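Ornasach Simulation-to-Real Manipulation Study
Progress report to the Haratside Fund, second reporting period
January 24, 2019
Prepared by Hideaki Tamura

1. Status

Work on the simulated wrist-view policy is on schedule. Work on transfer to the physical arm is one month behind, for the reasons given in section 3. Spending is within the approved budget.

2. Simulated training data

The rendered data set now holds 2782 episodes, up from the pilot set delivered in October. Each episode is recorded from a virtual camera on the wrist, with both gripper fingers in view throughout. Room layouts are generated by the Kavix scene tool, which varies wall and panel finish, furniture placement and the starting pose of the arm. Lighting is kept soft and even in this release. Randomized lighting will be added in the next one.

The main change since the last report is the inclusion of approach views in which large objects are seen only in part. In the first release the target was always centered, and the policy failed when it started from an oblique pose.
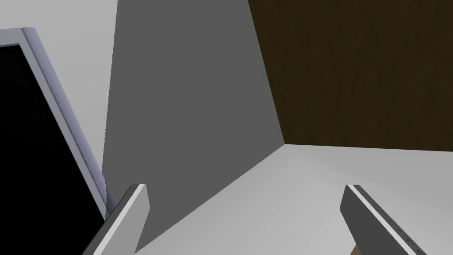 Figure 1. Simulated wrist view with open gripper; monitor at left, wood-grain panel at upper right.

Large flat surfaces remain the hardest case. Where a plain wall meets a plain floor there is little texture for the depth estimate to use, and the error grows with distance. Sota Kikuchi has tested two remedies: a higher render resolution, and an added loss term on surface boundaries. The second gave the better result and costs less to run. Stair-stepping along some rendered edges is still present - we will check whether the boundary loss is learning from it.

3. Results

On held-out simulated rooms the policy reached the correct pre-grasp pose in 80 percent of trials. The pilot policy was not run on this test set, so no direct comparison is offered. Most failures were stops short of the target.

Physical trials on the Noguchi bench were limited to 9 sessions. The wrist mount had to be remade after a calibration fault, and data from the sessions before the repair has been set aside. We do not report a transfer figure for this period.

4. Next period

Retrain with randomized lighting. Rerun the pilot policy on the current test set. Resume bench trials, with some 8 sessions planned before the next report - the schedule depends on access to the arm. No change to the budget is requested.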